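Handheld grippers vs. teleop for drawer tasks – worth switching?

Last updated: December 26, 2021

cutgate_tom
We've been collecting drawer and cabinet demos by remote control since April. The boss saw a talk and wants us to drop the leader arms and have people carry grippers with marker cubes on them. Has anyone done it and gotten a policy that runs on a real arm?

Hjørdis Rønning
Yes, on 4 tasks. We collect much faster this way. 30 demos before lunch is normal, and with teleop I was happy with 20 in a day.

prerstead
Faster at collecting what, though? A person's wrist goes places a six-joint arm can't. Our Stanciu arm refused a third of the handheld paths. With teleop, if the arm can't get there you find out right away.

Hjørdis Rønning
So filter them. We run every path through the arm model the same evening and toss the bad ones. Still comes out ahead.

prerstead
Ahead on count. I'd like to see success rates from somebody who isn't selling the grippers.

Tormod Ekström
I'm with prerstead, mostly. We tried both for 2 weeks each. Drawers are where I stopped trusting the cubes.

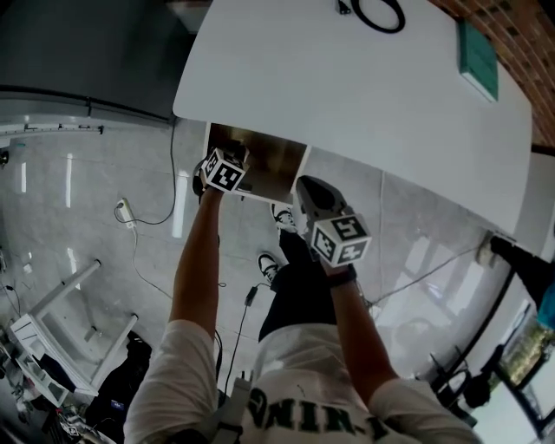

Once a cube dips below the tabletop or turns the wrong way, the pose jumps, and you don't always catch it in playback. Gonance smooths right over the gap – looks great, means nothing. I'd ask to see the raw tracks before I bought anything.

cutgate_tom
Would a second camera down low fix that?

Tormod Ekström
Some of it. Then you have two cameras to calibrate. Keep the leader arms until you've replayed a full set on your own robot.

Hjørdis Rønning
Fair enough on the raw tracks. I still wouldn't go back.

Related threads
Gonance export drops last second of demo
Leader arm backlash, how much is too much?
Stanciu wrist limits

Contact the moderators | Copyright Cutgate Forums | Back to top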